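드럼 두 개짜리 세탁기의 배수 계통과 수질 관련해서 정리해 둔 것을 나눠 올립니다. 주제는 세제 잔류와 경도. 기종 추천은 아닙니다.

경도부터. 국내 수돗물은 대체로 연수 쪽이라 해외 세제 포장에 적힌 권장량을 그대로 쓰면 과량이 됩니다. 유럽 표기는 중경수 기준인 경우가 많습니다. 포장 뒷면에 soft / medium / hard 세 칸이 있으면 soft 칸을 보면 됩니다.

측정은 Wasska 적정 키트로 했습니다. 시료 5 mL에 지시약을 넣고 색이 바뀔 때까지 한 방울씩 떨어뜨리는 방식. 시험지는 연수 구간에서 눈금 간격이 넓어 값을 읽기 어려웠습니다.

과량 투입의 증상은 거품이 아니라 헹굼 시간에서 먼저 나타납니다. 거품 감지가 들어간 기종은 탈수 진입 전에 헹굼을 추가합니다. 표시 시간이 중간에 늘어나면 세제량을 의심해 볼 만합니다.

전도도로도 확인했습니다. 마지막 헹굼 배수를 받아서 원수와 비교. 원수와의 차이가 작을수록 헹굼이 잘된 것으로 봤습니다. 다만 전도도는 비이온 계면활성제를 거의 못 잡습니다. 액체 세제는 이 방법만으로 판단하면 안 됩니다.

Tudur Nicholas 님이 같은 측정을 Mancuso 가루 세제로 해서 표를 보내주셨습니다. 가루는 알칼리염 비중이 커서 전도도 차이가 훨씬 뚜렷하게 나옵니다. 제 액체 세제 결과와 한 그래프에 올리지는 않았습니다. 축이 같아도 의미가 다릅니다.
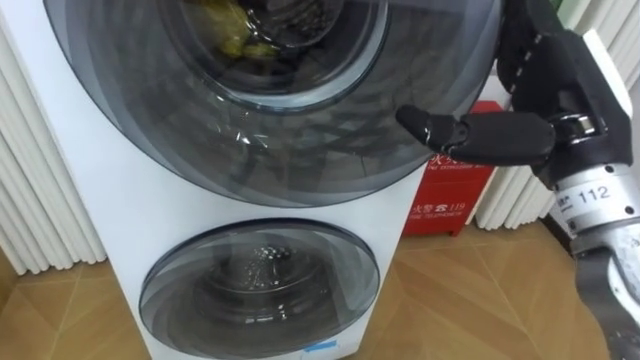 트윈 드럼 세탁기. 위쪽 큰 드럼에 세탁물이 들어 있다.

탈수 회전수. 400 rpm과 700 rpm을 비교했습니다. 같은 수건 묶음, 같은 코스, 세제량 고정. 700 쪽이 탈수 후 무게가 덜 나갔고, 잔류 세제도 그만큼 줄었습니다. 물에 녹아 있는 성분은 물과 같이 빠지니 당연한 결과입니다. 섬유에 흡착된 성분은 별개 문제.

헹굼 횟수를 늘리는 것과 탈수를 세게 하는 것 중 무엇이 나은지 질문이 있었습니다. 중간 탈수가 제대로 들어가는 코스라면 횟수를 더 늘려도 차이가 작았습니다. 중간 탈수가 약한 코스(울, 섬세)에서는 헹굼 추가 쪽이 효과가 있었습니다.

섬유유연제는 이번 측정에서 전부 뺐습니다. 양이온 계면활성제가 음이온 쪽과 결합해서 값 해석이 꼬입니다. 평소 유연제를 쓰는 분은 제 결과를 그대로 가져가지 마세요.

배수 호스 쪽. Babar Bugti 님 지적대로 호스 끝이 배수구 수면에 잠겨 있으면 사이펀 현상으로 급수 중에 물이 빠질 수 있습니다. 끝단을 수면 위로 띄우고 고정. 급수가 평소보다 오래 걸리면 여기부터 점검.

필터 청소 주기는 6주로 잡고 있습니다. 보풀이 많은 수건 위주라면 더 짧게. 잔수 호스를 먼저 빼고 필터를 돌려야 바닥이 젖지 않습니다.

온도. 가루 세제는 찬물에서 덜 녹은 입자가 고무 패킹 안쪽에 남는 경우가 있었습니다. 미리 물에 풀어서 넣으면 줄어듭니다. 액체는 해당 없음.

빠진 것: 계절별 수온 차이. 겨울 값만 있습니다. 4월에 같은 조건으로 다시 재고 이 타래에 이어서 올리겠습니다.

측정 원본은 Simelgate에 csv로 올려두었습니다. 파일 안의 마지막 갱신일은 2022/01/16. 열 이름 중 ec_d가 원수와의 전도도 차이, 단위는 µS/cm.

추가. 세제 투입구 세척은 별도 타래로 뺐습니다. Jirnum 구연산 제품 질문도 그쪽에 답해 두었습니다.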